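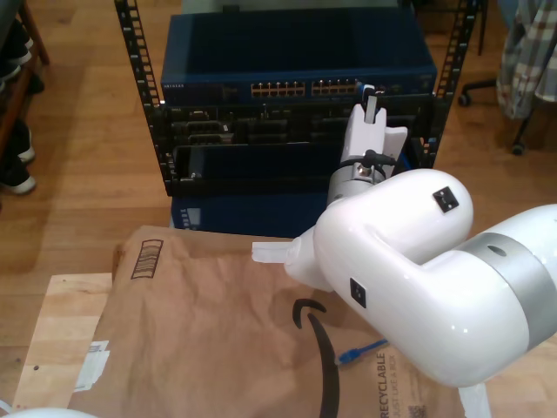
A reader from Naltside wrote in to say house rules are overkill for a small arm, you just keep your fingers out and use common sense. Fair enough if it's only you in the room. Two people and a dog, no. Write the rules down, tape them up.

So, the Sterbridge workshop page on arms, rewritten in a hurry before we lose the old one. Take what's useful.

Before power on

Tape a line on the floor. Ours is 132 cm out from the base, measured with the arm stretched right out plus whatever it's holding. People forget the gripper. Then they forget the thing in the gripper.
Stop button within reach of whoever is driving. Their reach, sitting down, in the chair they'll be using. Test it. Every session, yes.
Hair tied back, lanyards off, sleeves up. Gloves off too unless the arm is dead.
Tell the room. Out loud. "Arm on" is plenty.
Check the speed cap. House limit is 100 mm a second for anything new and it stays there until the job has run clean start to finish.

Cables

This is where most of our trouble comes from, so a longer bit.
Leave slack at every joint, then drive the joint to both ends by hand speed and look at the slack again. It should never go tight and never drop somewhere it can be pinched.
Big lazy loops. Tight bends kill cable from the inside and you get a fault that comes and goes, the worst kind.
Round connectors with a threaded collar: finger tight, all the way home. No pliers. If it won't start, back off and line up the key, don't force it.
Label both ends. Same words on both ends, ideally in handwriting someone else can read.
Thin sensor wires get their own tie points. Don't hang them off the fat power cable, the fat one always wins.
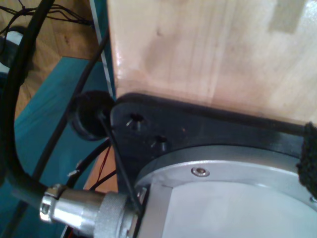

How often should mounting screws be checked?
At the start of every session for anything that holds the arm up or holds something to the arm, and again after any bump. Ten seconds with a hex key. Put a stripe of paint pen across the head and onto the plate, and after that you can check most of them by eye.

Mounting and fixtures

Bolt it or clamp it. Weight alone is not a fixing, whatever the last owner told you.
Wood is fine as a mount for light work, as long as it's 18 mm or better and the screws go through to washers at the back. Chipboard crumbles around the thread, give it a miss.
Countersunk screws should sit flush. A proud head catches cables and rags.
Break the edges with a bit of sandpaper. Splinters, and also cable wear.
Shiny varnish is a pain if you're using a camera to find parts. Glare moves when the lamp moves and the software thinks the world has changed. Matt finish, or shift the lamp off to the side. 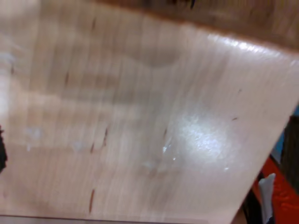 Same goes for windows. Afternoon sun across the bench will undo a morning of careful setup, so pull the blind before you calibrate and leave it pulled.

Plugging and unplugging jobs

Fiddly work, small connectors, network gear and the like. Rules we follow:
Practise on gear that's isolated. Nothing live on the rack you care about.
Hold the plug by its body, never the cable, and set the grip force low. Work up from there. Crushed clips are expensive in aggregate.
Approach straight on. If it meets resistance early, stop, back out, look. Don't let it keep pushing, set a force limit so it cant.
Keep loose packaging and offcuts out of the working area unless they're part of the job. If they are part of it, leave them where they are between runs.
Hands go in only when the arm is stopped and the driver has said so. Paused is not stopped. We argue about this one every January when new members come in, and the answer stays the same. 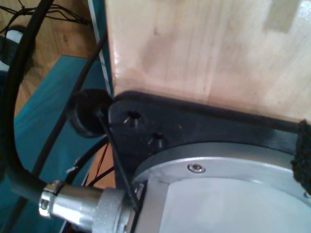

Does a slow collaborative arm still need a risk assessment?
It does, and it's the whole job you assess, arm and gripper and part together. A soft rounded arm holding a screwdriver is a screwdriver on a stick. One page is enough for a bench setup: what can pinch, what can poke, what can fall, what you've done about each. Redo it when the tool changes.

Logbook

Date, who drove, what changed, anything odd. Odd noises count.
We used the Softić sheet for a while, too many boxes, everyone skipped it. The Adbridge one has two columns and gets filled in. Copies in the drawer under the kettle.
Faults get a red tag on the power switch. Whoever fixed it takes the tag off, no one else.

Packing up

Park the arm low, folded, nothing in the gripper. Gravity is still on when the power isnt.
Power off at the wall. Cables coiled loose.
Sweep up swarf and bits of tie, they end up in the joints otherwise.
Key back on the hook.

More on grippers and finger pads when I get to it. Send corrections to the usual address.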